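Folding, Sorting and Storing Team Shirts: Your Questions, My Answers

Hi, I'm Tuva! I run the Tonport shirt loft, where club and school shirts get sorted, folded and stored between seasons, and I answer the same questions in my inbox pretty much every week. So I finally put them all on one page. If yours isn't on it, write to me (the address is at the bottom) and be patient in July, when every team in town seems to remember its shirts on the same afternoon.

How many shirts do you have up there?

At the last count, 2,000 shirts on the shelves and another 600 in tubs waiting for a home. We have room for 3,000 if I'm strict about folding, and I am strict about folding. You can laugh, but a sloppy stack takes up twice the shelf and falls on your head when you pull out a medium.

Do I need a proper folding table?

No! I folded on my bed for years. What you want is a flat spot that's bigger than the shirt and has a bit of grip to it. I like a fabric surface a lot more than a slick tabletop, where a polyester shirt just skates away from you while you're trying to square up the sleeves. A firm couch cushion, a padded bench, an ironing blanket on the floor, all good. If you're going to do more than a handful, get it up to waist height or your back will let you know about it.

Which way do you lay the shirt down?

I put the neckline to my left and the hem to my right, so the shirt is lying sideways in front of me. Plenty of people work with the collar at the top and that's fine too. Sideways suits me because both sleeves are easy to reach, one near me and one far, and I can smooth the whole body with one long sweep of the arm. Get the sleeves sorted out before you fold anything. A sleeve that's doubled under itself makes a lump, and you'll see that lump through every layer on top of it.
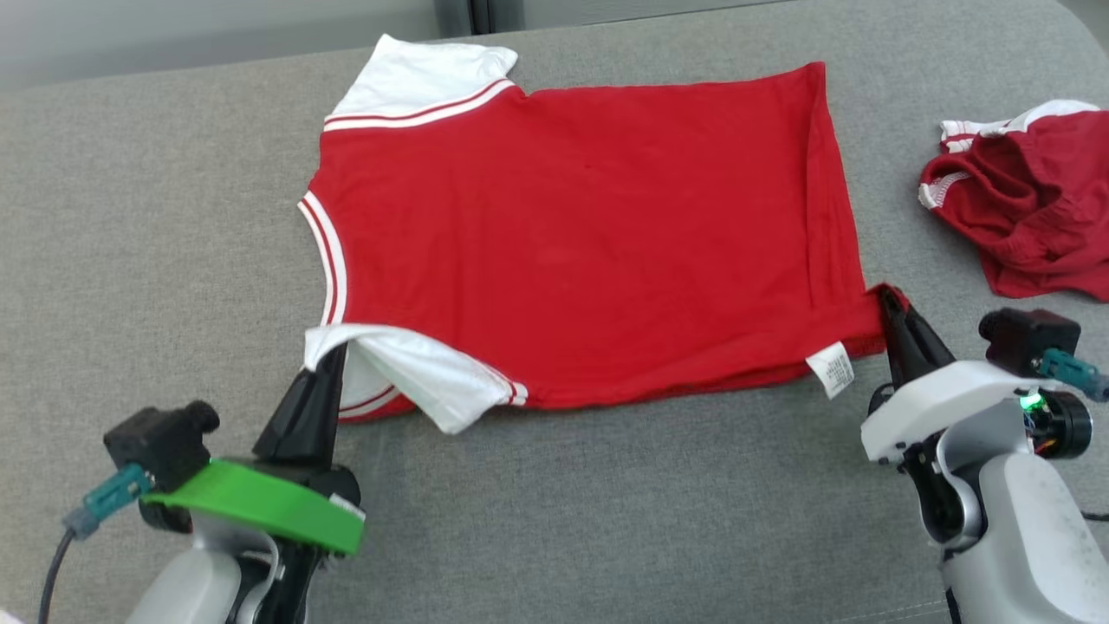 Should I button or fasten anything before I fold a shirt?

If it has a placket, I do the top button and leave the rest. One button holds the collar in shape and keeps the two sides from sliding apart when you fold. Shirts with a zipper get zipped all the way up, and anything with a drawstring gets the string tucked inside so it doesn't snag on its neighbor.

What's your actual fold, step by step?

Okay, the loft fold:

Lay the shirt front side down and smooth it.
Bring one side in toward the middle, then lay the sleeve back along the fold so it points at the hem.
Do the same with the other side.
Fold the hem up to the middle, then fold once more to the collar.
Flip it over and press it flat with your palms.

You should have a neat packet with the collar showing. If the shirt has a big printed number, try to keep your creases off the print. I'd much rather have a packet that's an inch too wide than a crack down the middle of a number seven, and I've got a whole tub of cracked sevens to back me up (don't ask).

White sleeves on a red shirt. Will the red run?

It can, mostly in the first few washes. I wash those cold, by themselves, and I don't let them sit in a heap in the machine afterward. That damp heap is where I've had all my pink sleeve disasters. Hang them up right away with the sleeves held clear of the body if you can manage it. And don't fold one away until you're completely sure it's dry, seams and ribbing included. The cuffs are always the last part to dry!

The care label's so faded I can't read it. What now?

Treat it like the fussiest shirt you own. Cold wash, inside out, gentle spin, no dryer, no iron on the print. I also look for a second shirt from the same set, as there's usually one goalkeeper who hardly ever played and whose label still looks brand new.

Can I leave the shirts in a pile and fold them later?

You can, and I do, though not overnight if I can help it. A light jersey forgives you for an hour or two. Leave it scrunched at the bottom of a heavy pile for a month and you'll be steaming it. If you've got to walk away, spread things out over the back of the couch and you'll thank yourself later.
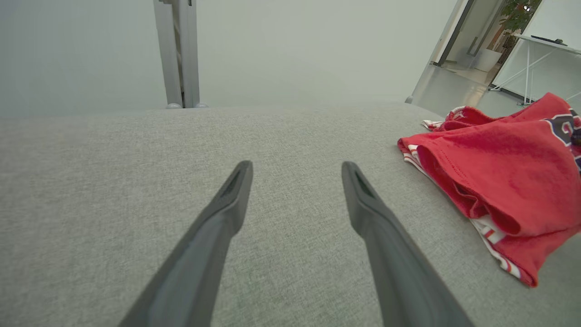 A red one, still waiting to be folded.

How do you get wrinkles out without wrecking the lettering?

Steam from the inside. Turn the shirt inside out, hang it up, and go slowly from the shoulders down. If all you have is an iron, use the low setting, keep the shirt inside out and put a thin cotton towel between the iron and anything printed. Small wrinkles I leave alone. They drop out once somebody's wearing it.

What do you store everything in?

Team sets go in the Gatisier boxes, which hold 16 adult shirts each with the loft fold. That's a full squad with a spare or two for most of our clubs. Loose shirts go in the Pristum tubs, standing on end like files in a drawer so I can flip through the collars. The long shelves are old Jansen ones that came with the building, and they wobble, so the heavy stuff stays low.

Do you use plastic bags?

Not for long storage. A bag's great for the ride over here, but after that I take the shirts out. I've opened too many sealed bags at the start of a season and had to stand by the window for a minute. Cardboard or a tub with the lid cracked open works fine for me.

How should I sort before I drop off?

By team first, then by size. Put the sizes on a piece of paper in the top of the box and write the team name on the short end, where I can see it on the shelf. Please check for socks. There are always socks.

Can I come and help fold?

Oh, please do! Mornings after nine are best. I'll show you the fold, the coffee is decent, and there's a radio. Write to Tuva Myklebust, Tonport shirt loft, and tell me which morning suits you.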